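Warkham Community Darkroom
Opening-up safety checklist, October, with comments

Status key: OK / Fix soon / Stop and fix

What a good month! We ran 18 sessions, and the print washer finally got its new hose. Comments are longer than usual this time – there was a lot to be pleased about and a few things I want sorted before the winter classes.

1. Entrance and light trap

Walkway clear of bags and coats – OK
Curtain rail secure – OK
Warning light outside comes on with the inside switch – OK
Floor tape visible – Fix soon

Comment: The glow tape on the step is fading. You can still find it if you know it's there, but first-timers don't. New roll ordered, the wide kind.

2. Ventilation

Extractor running before any trays are filled – OK
Air intake grille clean – OK
Chemical smell after one hour with four people printing – OK, very faint

Comment: I love this fan. The old one sounded like a truck and moved hardly any air. The run meter now reads 2,627 hours, so it's coming up on a filter change. Spare filter is on the top shelf in the store, still in its box.

3. Chemicals

All bottles labeled with contents and mixing date – Fix soon
Developer, stop and fixer stored below eye level – OK
Data sheets in the red folder by the door – OK
Used fixer drum less than three-quarters full – OK
No food or drink past the curtain – OK

Comment: Two brown bottles had a label with no date. Please, please write the date! I poured both into the waste drum because guessing is no fun for anyone's prints. The Istitz branch uses colored caps (one color per chemical) and I'd like to copy them. Trays too, if we can find enough.

4. Wet side

Tongs, one pair per tray – OK
Gloves in small, medium and large – Fix soon, small is nearly out
Eyewash bottle sealed and in date – OK
Eyewash reachable with the lights off – OK
Floor drain running freely – OK

Comment: Try the eyewash thing yourself: stand at the sink, close your eyes, reach left. Everyone on the October intro class managed it first time, which made my week.

5. Electrical, dry side

Enlarger cords off the floor – OK on 1, 2 and 4
Enlarger 3 cord – Stop and fix
Ground fault outlets tested with the button – OK
Timers and safelights free of splashes – OK
No extension cords in use – OK

Comment: The sleeve on enlarger 3 has split near the plug. It's unplugged and tagged, so leave it be. The repair quote is 780 including a check of the lamp housing, and I think it's worth every cent for a machine that sharp. The Higuchi timer is back from service and keeps perfect time.

6. Blackout and cloths

Window panels fitted, no pinholes – OK
Door seal touches all the way round – OK
Dark cloths free of holes and fraying – OK
Cloths kept well away from lamps and heaters – OK 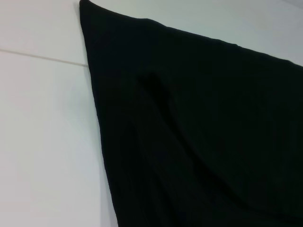
Item 6: black cloth laid out on a pale surface.

Comment: Lay each cloth out flat before you put it back in service, then hold it up to a bright lamp on the dry side and look for pinpricks. It takes a couple of minutes and saves a whole box of fogged paper. Wash cold and don't use softener. The Zoser panels on the back window are superb, by the way – five minutes in there with the lights off and I still couldn't see my hand.

7. Fire and exit

Extinguisher gauge in the green – OK
Exit door opens from inside without a key – OK
Flashlight by the exit works – Fix soon, weak battery
First aid box stocked – OK

Comment: Batteries are on the shopping list along with small gloves and date labels. Enlarger 3 stays out of use until the cord is replaced and item 5 has been checked again.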